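August 22, 2023

Back from Urnthorpe, shoes off, feet up, and I have to write this down before I lose the mood. Chibuzor Etim and I have been having the same argument since April (can a machine do a kitchen chore yet, yes or no?) and today we mostly argued about rice. Rice! Scooping it, pouring it, getting it into a cup without redecorating the table.
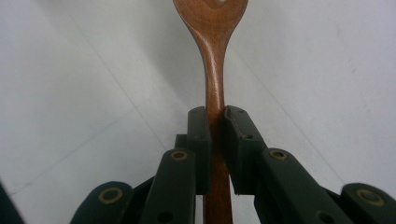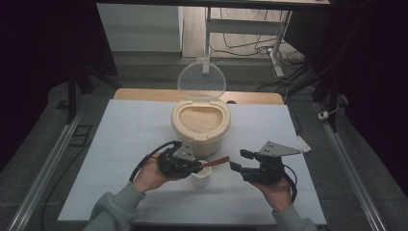 A green gripper on the spoon handle, black ones for the scoop and the rice.

Chibuzor says yes, nearly, give it four years. I say a dishwasher is already a robot and it still can't put the plates away, so let's all calm down. But I did come home a little less sure of myself. I tried measuring rice for dinner using only a thumb and one finger on each hand, no palm, no cheating, and wow, it is hard! You don't notice how much the rest of your hand is doing until you tell it to stay out of things. The scoop kept wanting to roll over on me and I had grains in the burner and down my sleeve.

My sister pays $485 a year for the service plan on her Kolteo vacuum, which gets stuck under the same radiator every single week, and she loves it like a pet. So maybe my standards are too high. Would I take a machine that made decent rice and spilled a spoonful each time? Probably yes, if it swept up after itself.

Folding sheets is another matter. Chibuzor wouldn't even put a number on that one, ha. Loser buys lunch at Jardine, and I'm already thinking about the soup.

Need to buy more rice tomorrow.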